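Lelotow: Anteile gehen in eine Stiftung

Gespräch mit Mitgründerin Merle Fairweather über Stimmrechte, Quelltext-Hinterlegung und den Verkauf der Sportbeteiligung

3. Juni 2026

Merle Fairweather gibt zum Monatsende die Geschäftsführung von Lelotow ab. Das Unternehmen entwickelt Speichersoftware für Rechenzentren, beschäftigt 146 Personen und hat seit der Gründung vor 19 Jahren keine externe Finanzierungsrunde durchgeführt. Fairweather hält 39 Prozent der Anteile. Diese Anteile werden in eine Stiftung mit dem Namen Astberg eingebracht, der Vertrag wurde im Mai beurkundet.

Die Konstruktion sei in der Vorbereitung aufwendiger gewesen als erwartet, sagt Fairweather. Strittig war vor allem die Trennung von Stimmrecht und Gewinnbezug. „Wir haben zwei Anteilsklassen. Klasse A trägt die Stimmen, Klasse B die Ausschüttung. In der alten Satzung waren beide gekoppelt, und diese Kopplung ließ sich nur mit Zustimmung aller Gesellschafter lösen.“ Die Zustimmung lag im dritten Anlauf vor. Geändert wurden die Paragrafen zur Vinkulierung, zum Vorkaufsrecht und zur Abberufung der Geschäftsführung.

Nach der neuen Fassung übt Astberg die Stimmrechte aus, solange die Stiftung mindestens ein Viertel der Klasse A hält. Sinkt der Anteil darunter, fallen die Sonderrechte weg. Ein Verkauf des Unternehmens als Ganzes bleibt möglich, setzt aber einen Beschluss des Stiftungsrats und eine Wartefrist von einem Jahr voraus. „Die Wartefrist ist der wirksamste Teil“, meint Fairweather. „Ein Käufer, der schnell integrieren will, kalkuliert das ein und bietet entweder weniger oder gar nicht.“ 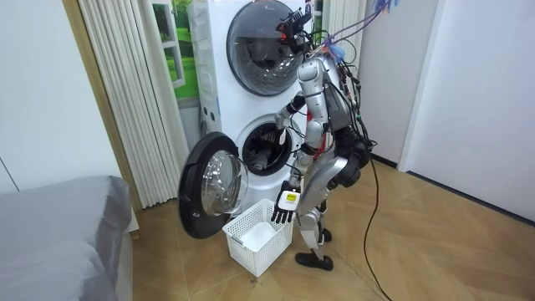 Tane Pearce hält die Frist für zu lang. Ein Jahr Schwebezustand schade der Produktplanung stärker als ein zügiger Eigentümerwechsel, weil Großkunden ihre Wartungsverträge in dieser Zeit erfahrungsgemäß nicht verlängerten. Er habe im Gesellschafterkreis für sechs Monate plädiert und am Ende trotzdem zugestimmt.

Fairweather kennt den Einwand. Sie verweist auf die Hinterlegungsvereinbarung, die parallel geschlossen wurde. Lelotow gibt den Quelltext des Hauptprodukts Nindeck bei jeder Hauptversion an einen Treuhänder. Hinterlegt werden neben dem Quelltext auch die Build-Umgebung, die Signaturschlüssel in geteilter Form und die Testdaten. Den Zugriff regelt ein abschließender Katalog: Insolvenz, Einstellung der Wartung, Verstoß gegen die zugesagten Reaktionszeiten über zwei Quartale.

„Früher lag dort ein Archiv, das niemand je übersetzt hatte“, sagt sie. „Beim ersten Probelauf fehlten drei interne Bibliotheken und die passende Compiler-Version. Jetzt baut der Treuhänder selbst und vergleicht die Prüfsummen. Stimmen sie nicht überein, gilt die Hinterlegung als nicht erfolgt.“ Nindeck ist derzeit bei 500 Kunden im Einsatz. Für Altverträge gilt die Regelung ab der nächsten Verlängerung.

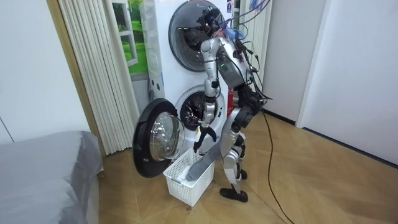
Humanoider Roboter vor einem Waschturm.

Zum Vermögen gehörte bis zum Frühjahr auch eine Minderheitsbeteiligung am Basketballverein Leiva. Fairweather hatte sie privat erworben und nie mit Lelotow verrechnet. In die Stiftung sollte sie nicht übergehen. „Der Stiftungszweck ist technische Bildung und der Erhalt des Unternehmens. Ein Profiverein mit schwankendem Kapitalbedarf passt da rechtlich nicht hinein. Das Gutachten dazu war eine Seite lang.“

Die Beteiligung ging an Gil-soo Sung. Den Preis nennen beide Seiten nicht. Vereinbart ist eine Zahlung in vier Tranchen, wobei die letzte an die Lizenzerteilung für die übernächste Saison gebunden ist. Einen Sitz im Beirat des Vereins behält Fairweather nicht. Auch die Dauerkarten seien zurückgegeben.

Die operative Leitung von Lelotow übernimmt Magdalini Sfakianakis, bisher zuständig für die Entwicklung der Replikationsschicht. Ihr Vertrag läuft fünf Jahre. Die Übergabe ist in Arbeitspakete zerlegt, jedes mit Abnahmeprotokoll: Bankvollmachten, Domains, Zertifikate, Patente, Versicherungen. 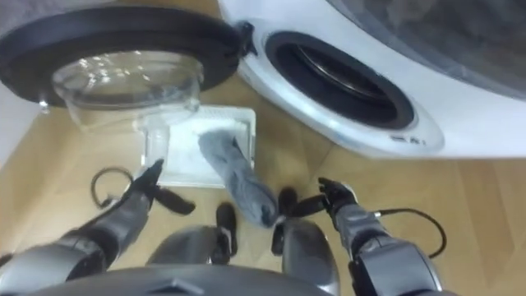

Offen sind daraus noch die Patente. Zwei ältere Anmeldungen laufen auf Fairweather als natürliche Person und müssen umgeschrieben werden, eine davon in drei Ländern. „Das hätte man vor Jahren erledigen sollen“, räumt sie ein. „Damals kam es uns vor wie eine Formalie, und die Gebühren waren uns zu hoch.“

Ein Beratungsmandat für die Zeit danach hat sie abgelehnt. Im Stiftungsrat übernimmt sie einen von fünf Sitzen, ohne Vorsitz und mit begrenzter Amtszeit. Schreibrechte im Repository werden mit dem letzten Arbeitstag entzogen, Leserechte ebenfalls. Auf die Frage, ob sie der Abstand zum Code störe, antwortet sie knapp: „Mein letzter Commit war eine Korrektur in der Dokumentation. Der Review hat zwei Änderungen verlangt.“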